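Brophy Players board > Backstage > Props, set and general moaning

Topic: Is two hours forty too long for a comedy?

stallsleft
Joined January 2005

Back from the Saturday matinee of The Widow's Umbrella at the Ivach and I need to talk to someone because my husband slept through the second act. I loved the first half. The farce with the two trunks was timed beautifully, and whoever plays the uncle could read me a phone bill. But then it just keeps going! The letter scene in act two must run twenty minutes and we already know what's in the letter. I looked along our row and there was a bloke doing his crossword in the dark.

Am I being a philistine or does it need a trim?

gantryrat
You are not a philistine. I've run lights for that company on and off and every season it's the same argument. The director won't cut a new play while the playwright's in the building, and the playwright is always in the building.

The script is 103 pages. For a comedy! I'd take out the whole business with the vicar and nobody would miss a plot point.

ms_prompt_corner
I would miss the vicar. He's the only character who listens to the widow, and if you take him out her last speech comes from nowhere. I sat on the book for the first reading back in May and the vicar was in two scenes then. They've beefed him up and I reckon it's better for it.

Where I agree is the letter. It's being played far too slowly. There's a pause after every line so we can all admire the pause. Say it at the speed people talk and you'd get eight minutes back without touching a word.

stallsleft
Ooh, hadn't thought of that. The pauses were enormous. I thought someone had dried. 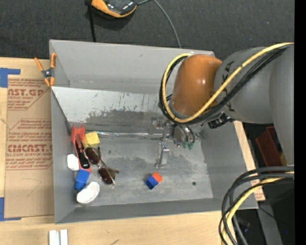 And another thing, while I'm having a whinge, the interval. Thirty minutes on the board and closer to forty by the time they'd herded us all back in. The Ivach holds 378 and has one bar with two people on it, and it was packed, so you can do the maths. By the time I'd got my shandy down I'd half forgotten who was hiding from whom. My neighbour suggested moving the interval later, to after the trunks get swapped back. Anyone seen it done like that?

gantryrat
They tried it in previews. Made the first half ninety-five minutes and people were climbing over each other to get to the loos.

Brorosen
Going to disagree with pretty much everyone. I went on the Thursday, paid full whack, and thought it flew. You lot go to so much theatre you've forgotten what it's like to just sit there and be told a story. My mum is 81 and hasn't laughed like that in years. The pauses got laughs the night I was in. Maybe your matinee crowd was flat?

Also the letter is the best writing in it. We know what's in it, the widow doesn't. That's the joke.

ms_prompt_corner
Fair point about matinees, they can be like playing to a car park. But a pause that only works on a Thursday night wants looking at.

gantryrat
I've forgotten nothing, Brorosen, I've got the sore backside to prove it. Those Ivach seats came out of the old Emico cinema and they were crook when the cinema had them. The theatre raised $4000 for new cushions the year before last and as far as I can tell it covered the front three rows.

Brorosen
Then sit in the front three rows mate

stallsleft
Ha! I was in row G, so that explains a lot. I might go again in the last week and see if it's tightened up. Does anyone know if they still do the cheap standby tickets at the door?

ms_prompt_corner
They do, from an hour before, cash only. Get there early if it's the final Saturday.

3 comments

teatowel_theatre: Saw it last night, came down at twenty past ten from a half seven start. So somebody's found the scissors, or the bar was quicker.

oldhamlet: Vicar stays. I will not be taking questions.

kc_wings: Does anyone have a spare program? I left mine under the seat, row K.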